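The Andine rod cost 600 and came in a cloth bag with a ribbon, and Augustina Ayaaba had not yet seen it catch anything. Osei had sworn by it in the Trunwood shop. He had sworn by the last one too.

"Forty per cent more feel at the tip," she read off the label. Forty per cent more than what, the label didn't say.

She walked down to the reservoir before light all the same, threaded the new line and tied on a Gestska spoon, silver one side, red the other, good for pike to 30 pounds. There had never been a 30 pound pike in that water. She cast until her shoulder ached. Something bumped the spoon twice, and it might have been weed.

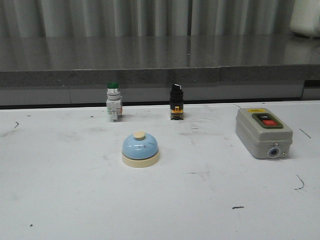
Too fast, came Osei's voice from further up the bank, she was winding it in far too fast, and a rod like that wanted patience.

"Last month you told me it wanted speed."

"That was the old rod."

She slowed down. The spoon dragged bottom and stuck. She pulled, walked left, pulled again, and the line parted with a crack that put up the ducks.

Osei said the line was probably to blame. Trunwood had a better one in, 70 a spool.

She put the rod back in its bag, left the ribbon in the grass and went to fetch her father's old one from the car.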